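Kitchen & Home Forum > Small Appliances > Toaster and rice cooker on one table, how do you set it up?

stojan_b
Posted 30 September 2025

We lost most of our counter to a new sink, so breakfast has moved to a wooden table against the wall. The toaster goes at the back near the middle and the big white appliance sits at the front left. It works, but I keep having to reach over one thing to get to another. The cooker is a Greltix, the toaster is a Cindura, 900 watts. My wife wants the toaster back in the cupboard after every use. I say leave it out.
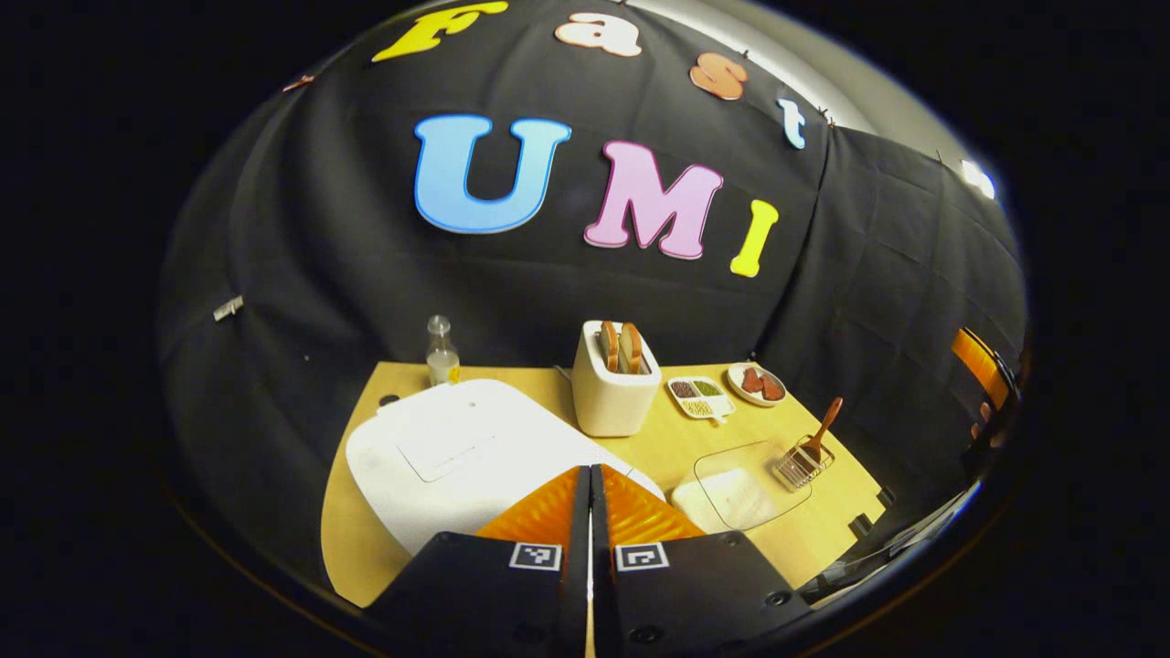

I would also like to keep milk on the table while we eat, and there is not much room left once plates come out. The table is 85 cm long. Open to ideas.

Willy P
Your wife is right. Crumbs go everywhere if a toaster stays out. Ours lives in a drawer and comes out when somebody wants toast.

fuseini_a
Disagree with Willy. A toaster that gets put away warm is worse than a few crumbs. Leave it out and empty the tray every 2 weeks. I'd move the cooker before I moved the toaster. Rice is once a day at most in our house, toast is three or four times.

Willy P
You let it cool first, obviously.

fuseini_a
And then it sits out all morning anyway, so you have gained nothing.

zcheng
The cooker needs more thought than the toaster. The steam has to go somewhere, and if you have anything hanging behind the table it will get damp. I pull mine forward when it's on and push it back when it's done. Also check how the lid opens. Mine is hinged and needs a lot of clearance – I had it under a shelf for a month and could never get the paddle in properly.

Take the inner lid out and wash it too. Starch builds up around the rim and it starts to smell.

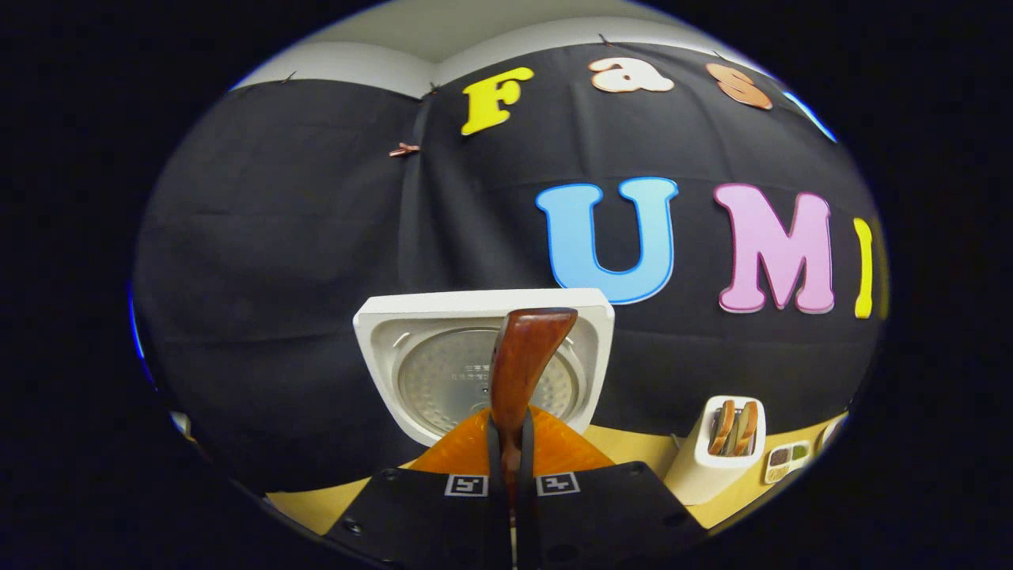
Does the metal inner lid have to be washed after every batch of rice?
Plain white rice, I rinse it each time and do it with soap every few days. Anything with broth or oil gets soap the same night.

senad_k
I had a Rendetti where the inner lid didn't come off at all. Wiped it with a cloth for years. Would not buy that type again.

stojan_b
Thanks. Mine will go forward when it's cooking, I hadn't thought about the steam. The toaster is staying out for now – still under discussion here.

Willy P
Let us know who wins.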